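差出人: 布もの係
宛先: 手づくりクッション談話室 メーリングリスト
日付: 2026年2月1日
件名: Re: [cushion] キルティングの大物、中わたはどうしてますか

こんばんは、布もの係です。

先週のご質問、読んだときにすぐ返事を書こうと思ったのに、型紙を広げたまま寝てしまって今日になりました。すみません! まず元のメールを引いておきますね。

> 皆さま、はじめまして。去年の5月から読むだけで参加していました。
> 子ども部屋に置く大きめのキルティングクッションを作りたいのですが、
> 中わたの量で悩んでいます。店で触ったものはふかふかなのに、家で試しに
> 作った小さいのは、座ると床のかたさがわかってしまいます。
> それから、上に飾る形もののクッション(星とか花とか)も一緒に
> 作りたいです。色は合わせたほうがいいでしょうか、それとも
> 思い切って違う色にしたほうがいいでしょうか。
> 洗濯のことも教えていただけるとうれしいです。

はじめまして、ようこそ! 読むだけの方がこうして書いてくださると、こちらも張り切ってしまいます。長くなりますので、お茶でも飲みながらどうぞ。

まず中わたの話から。小さいので試して「床がわかる」というのは、たぶん量よりも詰め方のほうだと思います。わたを大きなかたまりのまま入れると、最初はふっくらして見えるんですが、かたまりとかたまりの間にすき間ができて、体重がかかるとそこが一気につぶれるんですよね。私は指でよくほぐして、ひとつかみずつ、角から先に入れています。角、角、ふち、それから真ん中。真ん中から入れたくなる気持ちはよーくわかるんですが、あとから角に押し込もうとすると縫い目に負担がかかって、私は一度、脇を盛大に裂きました(夜中に、しかも来客の前の日に)。

キルティングの仕切りがあるタイプなら、表布と薄いキルト芯を先に留めてしまって、中身は別の袋に入れるのがおすすめです。表のふくらみはキルト芯で出して、座り心地は中袋で出す、という分担です。仕切りひとつずつにわたを詰めていくやり方もありますけど、大物でやると途中で必ず飽きます。私は飽きました。最後のほうの列だけ明らかに薄くて、猫がそこばかり選んで寝ていました。

中袋の大きさは、外側の仕上がりより3センチ大きく裁っています。ぴったりに作るとどうしても角が余ってへこむので、ちょっと押し込むくらいがちょうどいいです。

生地ですが、私はDrultumineの起毛のものが気に入っていて、もう何枚も買っています。柔らかいぶん縫うときにずれるので、しつけは面倒でもかけてください。クリップだけで済ませようとして、端で1センチ近くずれたことがあります。Hirnettiのほうは張りがあって縫いやすいかわりに、顔をくっつけたときの気持ちよさは一段落ちるかなあ。子ども部屋用ならDrultumine、ベンチに置くならHirnetti、というのが今のところの私の使い分けです。あくまで好みですよ!

色の話。これは私、断然「違う色」派です。同じ色でまとめると上品なんですが、形ものの輪郭が下の布に溶けてしまって、せっかくカーブをがんばって縫ったのに遠くから見ると何だかわからない、ということになりがちです。ピンクの上にオレンジなんて、口で言うとけんかしそうに聞こえるでしょう? 置いてみるとかわいいんです、これが。
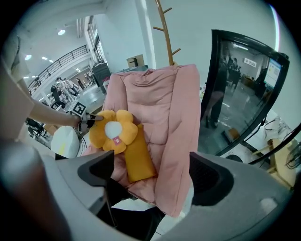
ピンクのキルティングに、オレンジの花クッションをのせたところ。

花は花びら5枚で、真ん中が白。この白があるかないかでだいぶ違うと思っていて、全部オレンジだと下のピンクと押し合いになるところを、白がちょっと休ませてくれる感じがします。四角い茎がついているのもいいですよね。茎は花びらより少し濃い、黄色がかったオレンジです。初めて形ものを作る方は茎を緑にしたくなると思うんですが、同じ系統の色でまとめるやり方もあるので、はぎれ箱をのぞいてから決めてみてください。

花びらの縫い方も書いておきます。谷になるところ、花びらと花びらの間ですね、ここは縫い代に切り込みを入れないと、表に返したときにひきつれて丸みが出ません。縫い目ぎりぎりまで、でも糸は切らずに。私は切り込みの手前だけ二度縫いしておきます。返し口は花びらのてっぺんではなく、茎のつけ根に隠れるあたりに取っておくと、とじ目が多少へたでも見えません(体験談です)。わたは花びらの先から順番に。箸を使う方が多いと思いますが、先のとがったものだと布を突き抜けるので、菜箸の持ち手側を使ってください。

茎は直方体にするか、二枚合わせの平たいものにするかで手間がぜんぜん違います。直方体だとまちを縫う分だけ大変ですけど、握ったときにしっかりしていて、子どもはここを持って振り回すんですよね……。つけ根は手縫いで二周してください。うちのは一周で、二日もちませんでした。

タグをつけるなら小さいものを、花びらの縫い目に挟まず平らに縫いつけるのもありです。挟むと小さい子が引っぱったりかじったりするので、私は最近そうしています。

洗濯について。外側のカバーは外せるように、ファスナーは長めにつけてください。中袋を出すのに短いファスナーだと本当に泣けます。私は78センチのものを使っていて、最初は長すぎるかと思ったけれど、出し入れのたびにこれでよかったと思います。ファスナーはJansenの太めのがよく滑ります。中袋は普段は干すだけ。形ものは中身ごと押し洗いして、平らに置いて、途中で何度かもんでやるとわたが片寄りません。冬場は乾くのに時間がかかるので、晴れが続くときを狙ってくださいね。

わたの値段ですが、Dernissteadの大袋が今2,000円で、大物ひとつと形ものひとつなら私はこれで足りました。詰め具合の好みで変わるので、かために仕上げたい方は小袋を足したほうが安心かも。店によって置いている棚が違って、うちの近所では手芸用品のところではなく、なぜか寝具のほうにあります。

あと、置き場所のことも少しだけ。大きいクッションは窓ぎわに置きっぱなしにすると、ピンクは特に色があせやすい気がします。うちは一年で片面だけ薄くなりました。ときどき裏返すか、日の当たる時間だけ場所をずらしてやるといいです。両面同じ布で作っておくと裏返せて便利ですよ。私は裏を余り布ですませたので、裏返すと花柄と縞がつぎはぎで出てきます。これはこれで気に入っていますけど。

花の型紙は手描きのものでよければお分けします。線がよれているので、写すときに半分に折って左右をそろえてください。ほしい方はこのメールに返信で。それと、キルト芯をもっと薄いものに替えて試した方がいたら、洗ったあとの様子を教えてほしいです! 次は薄手で作ってみたくて、まだ迷っています。

布もの係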